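Unit 6 handout: Faults, stops and the art of writing it down
Course notes, Applied Manipulation Lab
Revised 5 July 2018
2 comments | 87 shares

Read this before the lab session and bring it with you. Last term several people left it on the printer, where it did very little good.

6.1 Where we left off

In Unit 5 you got an arm to pick things up. Most of you were pleased with yourselves, and some of you had a right to be. This unit covers what the arm does when it is picking something up and the world has other plans. We will use one fault all the way through, the Kurkard fault, named after the cell it happened on. It was not dramatic. Nothing caught fire. It took us most of a week to understand, and the cause was a number somebody typed in and forgot.

6.2 The cell

For those who haven't been in the back lab: Kurkard is the tabletop cell with the single arm, two black fingers and a small camera at the wrist. The task was a plain one. Find a small object on the table, close on it, lift it, put it somewhere else. The motion software was Sketaser, our in-house planner, which has been rewritten so often that its comments argue with each other. The cell controller came from Procházka and has never, to my knowledge, been at fault for anything, though it gets blamed weekly.

The planner knows about the table as a flat plane. It knows about anything else only if somebody has told it. Please underline that.

6.3 What happened

The arm had been running at 10 percent speed all morning without trouble. After lunch the speed override was raised to 70 percent. On the next approach the wrist swung well wide of the planned path, the fingers came in close to equipment standing on the table, and the controller called a protective stop. The log recorded a following error on the wrist joint, meaning the joint was not where it had been told to be, by more than the limit allows.

The operator did what operators do. She cleared the stop and ran it again. It stopped again, in much the same place. She then did what good operators do, which was leave it alone and come to find me.

6.4 The theories, in order of popularity

First theory: the camera. The wrist images from the fast part of the move were smeared along one diagonal, and it was said that the vision system must have lost the object and sent the arm off looking for it. This was a fine theory with one weakness. The vision system in this cell takes its fix before the move begins and is then ignored until the arm arrives. It could have been showing us a cartoon.

Second theory: the controller. See above.

Third theory: the belt. Someone had once had a loose belt on a different arm in a different building and had been waiting years for it to come up again. We checked. The belt was fine. He was disappointed.

Fourth theory, which arrived late and without much enthusiasm: payload. The planner uses a figure for the mass at the end of the wrist, and where that mass sits, to work out how much torque to ask for. The fingers had been changed for a longer pair from Dummont. The payload entry had not been changed at all. It still described the old pair.

At low speed the error didn't matter. The position loop had plenty of time to make up the difference and quietly did so, like a colleague who fixes your spreadsheets and never mentions it. At the higher setting the demand was wrong by more than the loop could cover in the time it had, and the wrist lagged, then overshot. The path it took was not one that anybody had checked for clearance.

6.5 Two faults in one coat

Students usually write this up as one fault. Please don't. There are 2 faults here and they need separate fixes.

The first is the payload entry. Measure the tool, enter the mass and center of gravity, and have a second person read the values back from the screen. It takes less time than arguing about belts.

The second is the missing keep-out zone. Even with the payload correct, the planner had no idea that anything stood up from the table. It would have been content to route the wrist through any of it, provided the joint limits were respected. The protective stop caught the tracking error. It was not watching for furniture, and you should not credit it with good intentions.

If you fix only the first, the arm will follow its path beautifully, and one day that path will go straight through something expensive.

6.6 A word on the protective stop

A protective stop is a controlled halt called by the controller. It is not the emergency stop, which is the red button and is yours. Hitting the red button while you are only a little worried is allowed and encouraged. I have never marked anyone down for it. I have marked people down for standing with a hand over it, saying "it'll probably be fine."

Resetting after a protective stop is the moment people get hurt, and it is also the moment people are bored. Keep everyone out of reach of the arm. Read the message. Write the message down, in full, with the joint number. "It stopped" is not a message. If the same stop comes back once, you are finished running for the day until you can say why.

And do not raise the following-error limit to make the stop go away. Every year someone proposes this in a tone of discovery.

6.7 Reading blurred wrist images

Blur is evidence, provided you don't ask too much of it. A smear with a clear direction tells you the camera was moving relative to what it was looking at while the shutter was open, and along which line across the picture. With the exposure time and the distance you can get a fair idea of the speed. Without them you can't, and a single image won't say whether the arm was on its path, off it, or on its way back. It won't tell you whether anything was touched, either. For that you need the joint log beside it, with the clocks matched.

Glossy surfaces deserve extra care. A reflection in a dark panel can look very much like an object, and a student last September spent an afternoon working out the position of a ceiling light.

6.8 Lab work

Bring the cell up at the low setting with the correct payload. Run the approach, save the joint log, and plot commanded against actual position for the wrist. Then enter the wrong payload, the one on the card taped to the cabinet, and repeat at the same low setting. Compare the two plots. The difference is small, but it is there, and it was there all that morning for anyone who looked.

You will not be running the fast case. I have the logs for that and will hand them out.

Next, define keep-out zones for everything standing on the table, with a margin you are willing to defend out loud. Show me the zones in the planner before you enable motion.

6.9 To hand in

One page. State the fault message, the conditions, the cause of each of the two faults, and what you would change. Leave out the theories that turned out wrong unless you tested them, in which case say how. The phrase "human error" may not appear. A person left a field unchanged because nothing in the tool-change procedure mentioned the field, and the procedure is a thing you can fix.

The wrist view below goes with 6.7. Mark the direction of the smear, then mark which edges you would trust for a measurement and which you wouldn't. 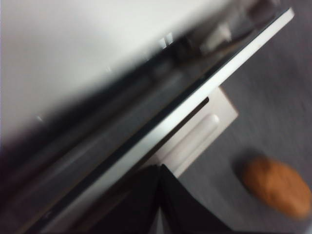

Elvia Cuautle: We had the same payload mistake on our cell after a finger change, and ours ran slow for a month before anybody turned it up. Could you add the tool-change checklist to the handout? Ours still says "check tool" and leaves it at that.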